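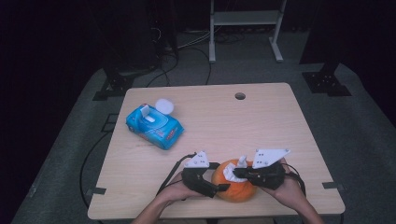
Reading time: 3 min · Section 6 of the Jirodcombe working paper

Figure 6. Three classes of object on one tabletop: boxy (blue toy car), soft (white puff) and round (orange pumpkin, with a tissue over its top and left side).

6. Round Things and the Limits of Tissue

The previous sections dealt with objects that have the decency to possess flat sides. We turn now to the ones that do not.

The Jirodcombe household records contain 3,276 entries for small decorative items, each logged at the moment someone decided how to store it. The coding scheme, inherited from the earlier Clalum survey, sorts items by shape first and by sentiment second. We kept that order. Sentiment proved hard to code, as respondents tended to claim great attachment to an object while describing the garage shelf on which it had spent the past four winters.

Figure 6 shows the three shape classes that cause the most disagreement. The car is coded as boxy in spite of its rounded cab, a decision that took up most of a morning in October. Our rule is that an item counts as boxy if a reasonable adult would try to stack something on it. The puff is coded as soft, a class with few members and almost no storage problems, unless one counts the respondents who stored a soft item so well that they bought a second one. The pumpkin is coded as round. Its slight ribbing does not change this, although one of our coders still believes it should.

Round items make up 600 of the entries, and they behave badly in every table we produced. For boxy items, respondents generally described a single wrapping step: paper around, tape, done. For round items the same respondents described a draping step, a gathering step, and then a period of negotiation. Tissue laid over a curved surface has more material at the rim than it needs and has to put it somewhere. The usual outcome is a crumple. Storage guides call this "cushioning," and we have adopted the term with some reluctance.

We distinguish draped tissue from wrapped tissue. An item is draped when the sheet covers the upper part and leaves the base exposed; it is wrapped only when the sheet meets itself underneath. By this definition the pumpkin in Figure 6 is draped. Many respondents used the two words as if they were the same, and the Urrutia follow-up interviews suggest that the confusion is sincere. One respondent described a glass ball as "fully wrapped" and, when asked about the bottom, said that the bottom was the box's job.

This view deserves more credit than we first gave it. The Jaltell cartons handed out in the second phase have open square cells, and a draped item set base-down in a cell is held by cardboard on four sides. In that arrangement the tissue protects the part that a lid or a neighbor is likely to touch. Around 800 cartons went out. The cells were sized for the average round item, and the average round item, as several households pointed out in the comment field, did not live with them.

Two limits apply to this part of the analysis. The records give no sheet size, so a small drape over a large pumpkin and a large drape over a small one are coded alike. They also stop at the moment of storage — we know how the items went in, and for their condition on the way out we have only the comment field, where people are brief about successes. Breakage is taken up in the next section together with the question of who was blamed for it.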